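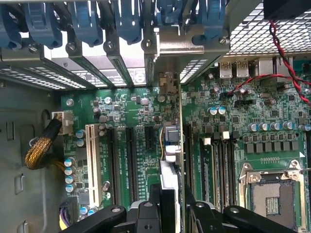
Which gripper should I start with if I want to work on computer boards?

Start with the plainest two-finger gripper you can get hold of, and put your money and your patience into the wrist camera instead. We spent most of our first winter at the Zinley bench swapping fingers, when what we needed was a better look at where the fingers were going.

What is the Zinley bench?

It's the test setup we run in Gistville for trying out grippers, wrist cameras and controllers on real desktop computers, mostly older workstations. People write to us wanting to know whether some arm-and-gripper combination can handle a ribbon cable or a memory latch, and we'd much prefer to try it and tell you than guess. I'm Mervyn Yeoman, and I look after the bench and answer the mail, so if any of this rambles you know who to blame.

Why do you test on whole computers and not on bare boards?

A bare board on a mat is a very friendly thing. Put the same board inside its case and suddenly there are sheet-metal walls, slot covers, a standing expansion card, and cables that have their own ideas about where to sit. Nearly every gripper we've been sent does well on the mat. The differences only start to show once the fingers have to go down between a card and a row of capacitors and come back up again without brushing either one. We still do a short round on the mat first, to catch a loose screw or a bad zero before anything expensive is nearby.

How many trials do you run for a comparison?

As many as we can before the results stop moving around. The last full comparison had two controllers on the same arm with the same fingers. The Alier controller got 1,376 trials and the Pearce controller got 1,313. We would have liked the totals to match, but the Pearce unit went back to its owner on a Friday and that was that. Of those, 1,275 of the Alier trials and 1,018 of the Pearce trials finished with no help from a person.

So is the Alier controller better than the Pearce?

For our kind of work, yes, though please read a little further before you buy one. Most of the Pearce failures came in the same task, pulling a flat cable straight up, where it was slow to ease off when the cable resisted. On plain pick-and-place I couldn't tell you which one was running without looking at the label. If you never plan to touch a cable, the Pearce is perfectly good – and its menus are a lot kinder to a newcomer.

Where should the camera go?

We've settled on the wrist, looking down past the fingers. An overhead camera gives a lovely wide view right up until the arm leans in and blocks it, and inside a computer case the arm is always leaning in. The wrist view has its own trouble: the gripper takes up the nearest part of the picture, and longer fingers take up more of it. Before you bolt anything down for good, move the arm to its working height and check that you can still see both fingertips.

What about lighting?

Soft and from two sides, if you can manage it. Slot covers, port shells and socket frames are all shiny, and a single bright lamp will give you a white streak exactly where you wanted an edge. We hang a sheet of baking parchment in front of each lamp. It costs next to nothing and I've yet to find anything nicer.

Do you let the gripper work near an open CPU socket?

We do, with a height limit set in the controller so the fingers stop well clear of it. Socket contacts bend if you so much as look at them sideways. Set the limit before you turn the motors on, and set it again whenever you change fingers, even if the new ones look to be the same length. I learned this on a board I was fond of.

Hard fingertips or soft ones?

Soft pads for cable connectors, hard tips for latches and anything with a lip you need to get under. If you only want one set, choose hard tips and wrap them in a thin layer of silicone tape. The tape will wear through, so keep a roll near the bench.

Can I send you a gripper to try?

Please do! Write first so we can make sure it fits our wrist plate, and include the power supply, the cable and whatever manual you have, even a bad one. We keep most things for a month. The bench is closed through November while we move the arm to a heavier table, so anything that arrives then will wait on the shelf until we're back.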